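The Unnamed Friend and the Weekly Column

Celebrity reporting has a sourcing problem, and it is mostly a problem of grammar. Take the sentence "a friend of the couple says they are living separate lives". It has a speaker, a verb and a claim. It can't be checked. The friend has no name, the date of the conversation is not given, and the claim is loose enough to survive almost anything the couple later do. If they part, the magazine was right. If they stay together, they have patched things up, and that makes another page.

I spent part of the winter reading back issues of two weeklies, Asier and Bettencourt, with a pencil. I took 200 items dealing with the private lives of actors and singers and marked each one according to where its main claim came from. In 97 of them the only source was a person described as a friend, an insider or someone close to the family. The rest drew on court papers, published interviews, posts by the person concerned, or photographs with a stated place and time.

The method has limits. I did the marking alone, and a second reader would have put certain items in a different pile. An insider may also be perfectly real. Publicists speak without their names attached, as do former assistants and, fairly often, the celebrities themselves. My complaint is with the label, which tells the reader nothing about which of these is talking. A publicist for one half of a divorcing couple is a source with an interest. Calling that person "a pal" removes the interest from view.

Court reporters deal with this as routine. A claim is attached to a filing, the filing to a party, and the reader can weigh it. Nothing prevents a show business desk from doing a modest version of the same. "A person employed by the singer" gives away no identity and says a good deal more than "a source".
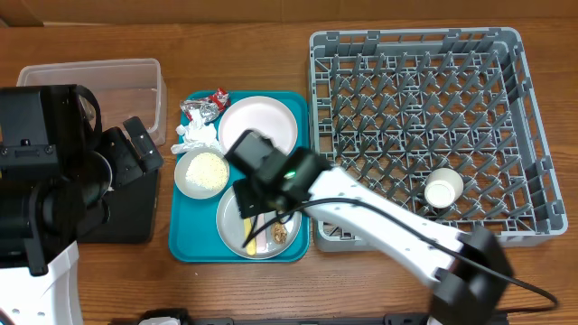
Nuno Matos wrote in after an earlier version of this piece to say that I had the economics backwards. Readers of Asier, he argued, know quite well that the friend may not exist, and they buy the magazine on those terms, much as they would follow a serial. Tighten the sourcing and the page goes, along with the jobs of the people who fill it.

I accept the first half of that. Regular readers do apply a discount. The trouble is that the discount does not travel with the claim. An item printed on Thursday as insider talk is picked up by a site such as Rorex, which credits the magazine and drops the insider. By the time it reaches a general news page it has become "reports of a split", and the person reading it there has never held a copy of the original. Matos's serial has turned into a fact about two living people.

The second half I doubt. Asel, which is smaller and duller to look at, changed its style sheet last March so that every unnamed source must be given a connection: employee, relative, lawyer, colleague. Matúš Vávra, who edits it, told me that the first few issues were hard to fill and that the writers then got used to it. Certain stories fell away, mostly those about moods. Feuds and weddings carried on much as before.

My proposal is a small one. State the connection. State when the source spoke, at least to the month. If the claim is that someone is jealous, bored or controlling, say whether the source saw this or was told it – the two are regularly merged, and a marriage is exactly the kind of subject where the difference matters. An editor who can't fill in those details has a guess on the page, and could print it under the columnist's own name.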